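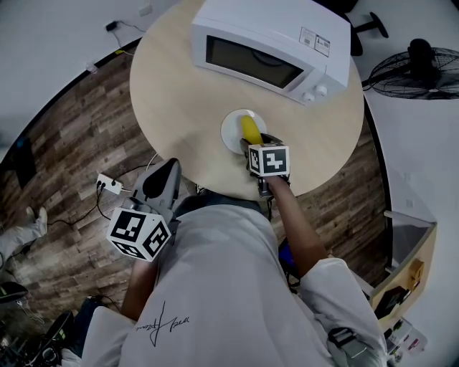 The rule book at Ellham was a ring binder, and Yetunde Dauda read it on the bus. Rule one said the plate stays where it is. Rule two said one object, one hand, one take. After that the rules got longer.

She started on a Saturday, at the round table with the microwave. Modupe Adeleke buckled the straps for her and stood back.

"Pick it up the way you'd pick it up at home," Modupe said.

"At home I'd use my fingers."

"Then the way you'd pick it up if those were your fingers."

Yetunde closed the grips on the food, lifted, waited two seconds as rule six required, and set it down again. She did this until eleven. Modupe sat with the tablet and marked each take pass or fail, and wouldn't say which until the break.

At the break she turned the tablet round. Most were passes. Take 113 was a fail.

"You corrected it," Modupe said. "It slipped and you caught it."

"Isn't that good?"

"It's very good. It's rule nine. A catch gets its own label, and you have to call it out loud when it happens. Otherwise Pirkard get a file that says clean lift and it wasn't one."

Yetunde looked up rule nine. Someone had written Eze in the margin in pencil, with a line under it.

"Who's Eze?"

"He did the Ollon job before you. He never called his catches. We had 3,152 takes and had to throw out 724 of them, and he'd gone by then, so I did them again."

"On your own?"

"It was October. It was quiet."

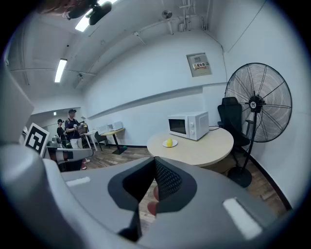
The round table, set for the next take.

After lunch Yetunde called everything. She called a catch when the grip slid and a bump when she touched the plate. Once she called a catch and then said no, sorry, it wasn't. Modupe typed that in as well.

"You don't have to put the sorry."

"Rule four," Modupe said. "Notes as spoken."

By four o'clock her wrists ached. There was a rule for that too, near the back, and she asked for her ten minutes. She spent them reading the page taped inside the cover, which was for new starters and was set out in her own sort of words. 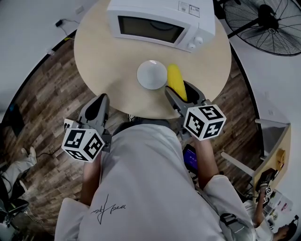 What should I do if I make a mistake during a take?
Finish the movement, say what happened, and let the checker label it. Don't stop halfway and don't delete the take yourself.

Yetunde read it twice and took the pencil out of the rings. Under Eze, in small letters, she wrote 113 and her initials.

"The contract's for 4,000," Modupe said from her chair. "You'll want to leave yourself some room on that page."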